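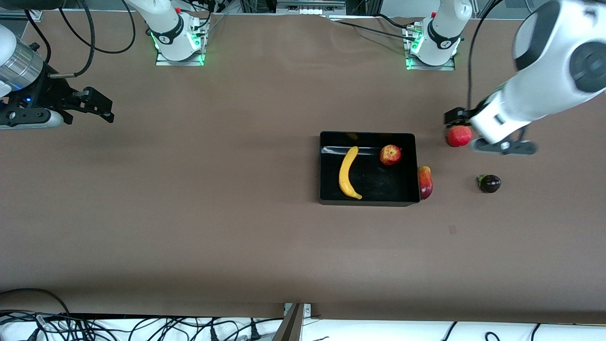 November, a little after four, and already dark enough to need the lamp.

I have given the apple the big brown table. It was on the windowsill before that, and before that in a coat pocket, where it spent most of a day being mistaken for my keys. It is a red one, round, the kind a child would draw if you asked for an apple and offered no further guidance. I had every intention of eating it at lunch. I ate toast.

It came from the Clelley orchard, where I went last weekend in the belief that I was buying a few apples. They don't sell a few apples at Clelley. They sell a bag, and the bag is the size of a bed pillow, and you are told at the gate that you may put in whatever will fit. I am not made of stone. I got it home on the 30 bus, on my lap, like somebody's sleeping toddler, and the driver took the hill at such a speed that one of them got loose and rolled all the way to the front. A woman stopped it with her shoe and handed it back to me without a word. I put that one in my pocket, so I suppose this could be the very same apple. It has no bruise that I will admit to.

So, apples. I have had them in oatmeal. I have had them sliced with cheddar, which was good, and sliced with the other cheese, the one I bought at Baptista because it was marked down, which was a lesson. I made sauce. The recipe said to simmer until soft and gave a time of 6 minutes, and I would like to meet the stove that recipe was written on. Mine took most of a radio play. The sauce came out the color of a paper bag but tasted fine, and I have put it in jars and written APPLE on the lids, in case I take it for something else in February.

Then the pie. I don't want to say much about the pie. The crust shrank down the sides of the dish as if it had heard bad news. I ate it anyway, two nights running, out of the dish with a spoon, and on the second night I put the good napkin on my knee to raise the tone.

The table deserves a few words while I'm on the subject of large things brought home without thinking. I bought it four winters ago at the Fernent sale, the big one they had when they were getting out of furniture and into whatever they sell now (lamps, I believe, and those baskets). It was marked 19 dollars with a piece of masking tape and I thought somebody had left off a zero, so I paid fast and didn't make eye contact. Getting it through the door took an afternoon and some of the door. It is far too wide for one person's dinner. You can't pass yourself the salt.

But I've grown fond of all that brown. It's a forgiving color. Coffee, gravy, shoe polish, the whole brown family may be spilled on it and will be absorbed into the general effect. When I first had it I swore I would never be one of those people who keep mail on the table. By spring there was mail on it, and by summer there was a layer beneath the mail that I thought of as the old mail, and I was eating on my knees in front of the news.

Today I spent the morning on it. I had a box for keeping and a sack for throwing and a third pile that was meant to be for things I needed to think about, and I'm sorry to report that the third pile did very well. Among the finds: the warranty for a toaster I no longer own. A birthday card, stamped and addressed and not sent, to somebody whose birthday has come around twice since. A pair of reading glasses I had replaced. A Hala loyalty card with every square punched, good for one free loaf, from before they changed the cards. I am going to take it in and see. They can only say no, and I have been buying their rye for long enough that I think they'd be embarrassed to.

There was also the jigsaw. It was supposed to be a harbor at sunset in 1070 pieces, a number that should have warned me, and I abandoned it last winter at the stage where everything left was orange sky. I slid what I'd done into the box in slabs. I told myself I would pick up where I left off. The harbor and I both know better.

After that it was just wiping. I used the cloth, then the other cloth to get up what the first cloth had put down. I found a ring from a hot mug that I had been blaming on the previous owner, and it came right off, so I owe them an apology. Then I stood back and felt for a minute the way I imagine people feel on boats. So much flat.

That's when I got the apple off the sill and set it down. I can't say why. A clear table makes me nervous and I think I wanted to get something on there before the electric bill did. I put it near the middle, a bit to one side, and it looked so pleased with itself that I went and made the toast.

In magazines there would be a bowl. I do have a bowl, the blue one, and it is holding batteries and a doorknob.

I should note for the record that there are still apples in the bag. It is in the hall, on the floor, where it's coolest, and up to now it has not visibly gone down. I'm beginning to suspect it of breeding. The hall smells wonderful, though, like the inside of a school desk, and I find I go out there more than I have reasons to.

Plans for tomorrow, then. Take the card to Hala and be brave. Mail the birthday card, or else cross out the inside and start over with something about how time flies. Look up chutney. I don't even like chutney, but it calls for a good many apples and you can give it to people, who then have to deal with it in their own homes.

Half past six now. I've just had the third pile out again and made it into two smaller piles, which feels like progress. Supper will be soup. I might have the apple after, if I'm still hungry, though it has settled in there so nicely that I'll probably go and get one from the bag.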